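**Thread: Shared studio, what do we do with the corner near the window?**

**Flukine** · 2021-02-21

Hello all. I write in English so that everybody in the house can follow. We have had the studio for 2 years now and the corner has become a place where things go and stay. I would like to clear it before March, when the new people come in. My proposal is simple: everything without a name on it goes out.

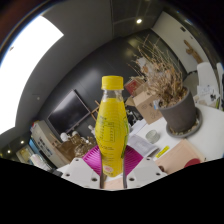 *The corner, with the yellow drink in front.*

My list for going out: the brown bags and boxes under the monitor, the open cardboard box with the small red box on it, the dried grasses. The easel can stay if somebody uses it.

**Linard**

Please not the grasses. I brought them from my aunt's garden and they are the only thing in this room which is not grey or black. They need no water and they disturb no person.

The bags I don't defend. One of them is mine, I will take it home.

**Keskinen**

> They disturb no person

They disturb me. Every time I pass with a canvas they catch in my sleeve, and then I sweep. I don't say throw them away, but could they stand on the other side, by the white cabinet?

I use the easel. Not often, but I paid for it. It should not lean behind the monitor, it will fall one day and take the monitor with it.

And can we talk about drinks? The rule was no bottles near the work. A yellow one like this, if the cap is not closed well, goes directly into the paper.

**Flukine**

The cap is on, Keskinen. But I agree with the rule. I will write it again on the door.

About the grasses: by the cabinet there is no place before somebody clears the top of it. Whose are the white figurines on the left of the monitor?

**Gustach**

The figurines are mine, both. I use them for drawing shadows, so they must stay near the window. I can put them on the sill if this helps.

I am against the rule "no name, goes out". Last time we did this I lost a roll of good paper, 2000 mm wide, because my label had come off. Give people a few weeks to answer first.

**Linard**

+1 for Gustach. I remember the paper. It was a bad evening.

**Keskinen**

A few weeks is too long, then it is March and we have again the same corner. I would say 3 days and a message to everybody.

**Flukine**

OK, I try to make a middle way. Ten days. I will put tape on the floor, and what stands inside the tape after ten days goes to the cellar first, not to the bin. Grasses move when the cabinet is clear. Keskinen, please find a wall for the easel.

Does anybody know what is in the blue-and-white box near the cabinet? I don't want to open it if it is private.

**Gustach**

Not mine. The cellar is a good idea, but please not on the floor, it is damp there in spring. I have a pallet you can use.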